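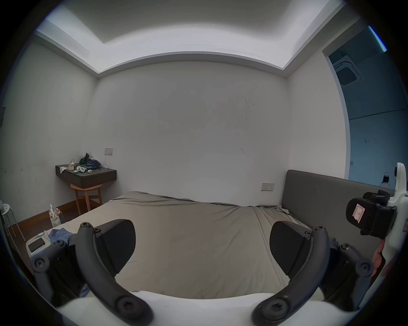

3.2 Bedding and Room Surfaces

Dust was sampled in 648 bedrooms in the Haltcombe and Orlow districts each April. Mattress covers and walls were treated as separate surfaces – their loads differ too much to pool. 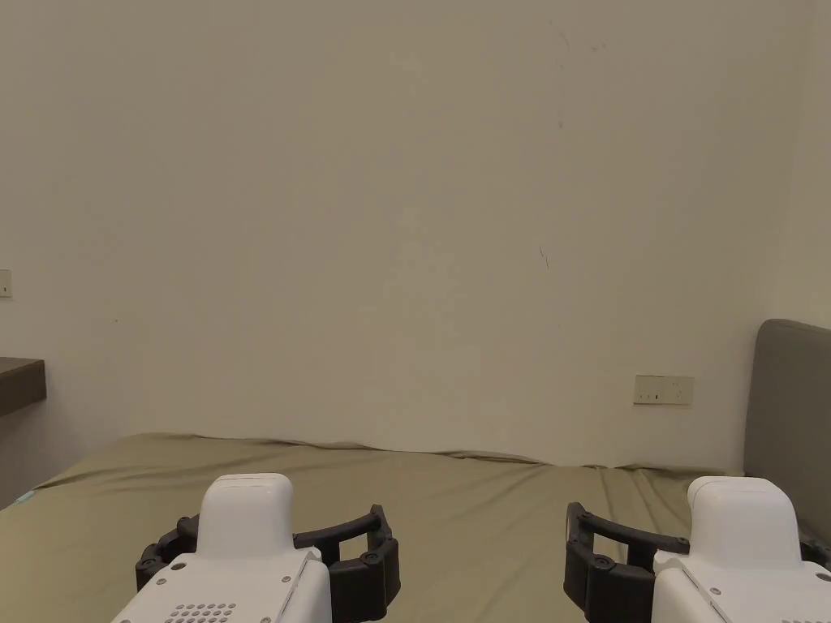

Figure 2. Wall surface behind a bed, with socket panel.

Wall samples were taken above mattress level, clear of outlets. Counts over 1,000 per filter were diluted and read again. 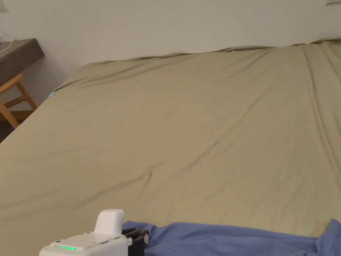

Source: Ploveo Housing Survey.

Creased fabric held more dust than flat fabric in both districts. Seams and folds were therefore sampled on their own filters.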